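Papel cuadriculado

El papel cuadriculado es un papel impreso con dos familias de líneas finas, unas horizontales y otras verticales, que se cruzan en ángulo recto y forman una malla regular de cuadrados. Se usa en la escuela, en el dibujo técnico, en el patronaje, en el bordado, en los juegos de lápiz y en casi cualquier tarea que pida medir a ojo. Pocos materiales tan baratos dan tanto juego: ¡basta una hoja y un lápiz para levantar el plano de una habitación entera!

Nombres y variantes

En el uso corriente se habla de papel cuadriculado, de cuadrícula o simplemente de «hoja de cuadros», frente a la hoja rayada, que solo lleva líneas horizontales. El papel milimetrado es su pariente más fino: divide cada centímetro en diez partes y refuerza algunas líneas para facilitar la lectura. Hay también papel isométrico, con tramas de triángulos, y papel logarítmico, cuyos intervalos se van estrechando según una escala no lineal. Estos dos últimos comparten con la cuadrícula la idea de fondo (una trama impresa que guía la mano), aunque sus celdas ya no sean cuadradas.

La medida más conocida en los cuadernos escolares españoles es la de 4 milímetros de lado. Es un tamaño muy agradecido, que permite escribir una cifra por celda sin apretar la letra y deja sitio para las llevadas. Para mesas de corte, manteles de trabajo y pliegos grandes se prefieren cuadros mayores, que se distinguen bien de pie y a cierta distancia.

Aspecto de la trama

Sobre fondo blanco, la línea suele ser gris, azul o verde. Un gris oscuro y delgado resulta muy cómodo: se lee con claridad y apenas compite con lo que se dibuja encima. La superficie mate ayuda también, porque evita reflejos y agarra mejor el grafito.

Uno de los rasgos más bonitos de la cuadrícula es lo mucho que cuenta sobre la superficie que la lleva. Extendida y vista desde arriba, todos sus cuadros parecen iguales. Vista desde muy abajo, casi a ras, los cercanos crecen, los lejanos se comprimen y las verticales se abren en abanico hacia quien mira. Y si la hoja o el tapete no queda del todo liso, las horizontales se comban y cualquier arruga, por leve que sea, salta a la vista.

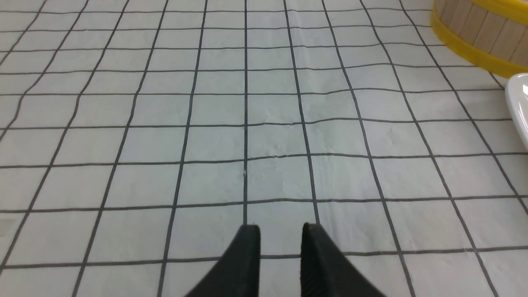 Likholm

Esa sensibilidad explica que la cuadrícula sea un clásico de la enseñanza de la perspectiva. Un suelo de baldosas no es otra cosa que una cuadrícula fugada, y quien aprende a dibujar una sabe ya colocar muebles, columnas o figuras sobre la otra. El ejercicio habitual empieza con la línea del horizonte y un punto de fuga; se trazan las líneas que convergen en él y después, con ayuda de una diagonal, las transversales cada vez más juntas.

Usos

En aritmética, los cuadros mantienen alineadas unidades, decenas y centenas. En geometría, el área de una figura se obtiene sumando celdas: un cuadrado de 20 cuadros de lado contiene 400, y verlo dibujado convence más que la multiplicación. Para las figuras irregulares se suman las celdas completas y se compensan las partidas.

En el punto de cruz, cada celda equivale a una puntada, y el patrón se colorea antes de enhebrar la aguja. En el patronaje, la cuadrícula sirve para ampliar piezas publicadas a escala reducida: se copia el contorno, cuadro por cuadro, sobre otra trama de celdas mayores. Los pintores emplean el mismo método para trasladar un boceto a una pared, y es una delicia ver cómo un dibujo de cuaderno crece hasta ocupar un muro sin perder las proporciones.

Tampoco hay que olvidar los juegos. Los barquitos, el tres en raya y los laberintos hechos a mano han llenado márgenes de cuadernos durante generaciones.

Conservación

Los pliegos grandes se guardan en plano o enrollados holgadamente. Los dobleces dejan marcas que cuesta quitar y que alteran las medidas en la zona afectada. Para alisar una hoja ondulada suele bastar con ponerla entre 2 cartones limpios, bajo peso, durante unos días; si se va a trabajar enseguida, se fijan las esquinas al tablero con cinta de papel, tensando desde el centro hacia fuera.

Véase también: papel milimetrado, papel isométrico, perspectiva cónica, patronaje, punto de cruz.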